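Talking shakers with Nelly Urrego

Nelly Urrego's kitchen, Alldale, 4 in the afternoon. Kettle on, printer going in the back room. She prints things for the kitchen. Hooks, lids, scoops, and lately shakers, a lot of them.

"I started with flour," she says. "Everyone told me buy one. I didnt want one, I wanted the one in my head."

The one in her head took 5 tries. First one poured like a bucket. Second one clogged. "The third I don't discuss." She sells a few under the name Usell, mostly to people she meets at the market. 154 so far, she keeps a notebook.

What matters most? The holes, she says, no pause. "Too even and they look like a shower head. I place them by eye. Loose rows, a bit staggered."

And the shape - wider at the top. "Straight sides looked like a pipe to me. I wanted a hat."

She doesn't sand. Could, wont. The lines stay, so do the little bumps where the plastic blobs up. "You sand it, you get dust, you lose a evening. It's a shaker."

Gray because gray was on sale in May. She bought over 4 spools and is still getting through them. 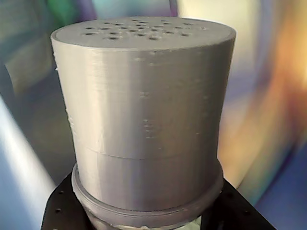

Olaia Montoya disagrees about the sanding, and told me so twice. Rough spots hold flour, she says, and she'd take a file to any shaker before it went near her counter. She likes the hat shape though. Wants one for sugar, fewer holes.

Nelly shrugs at that. "Fewer holes, fine. She can bring her own file."

Next up is a lid, a snug one. She's on the second try.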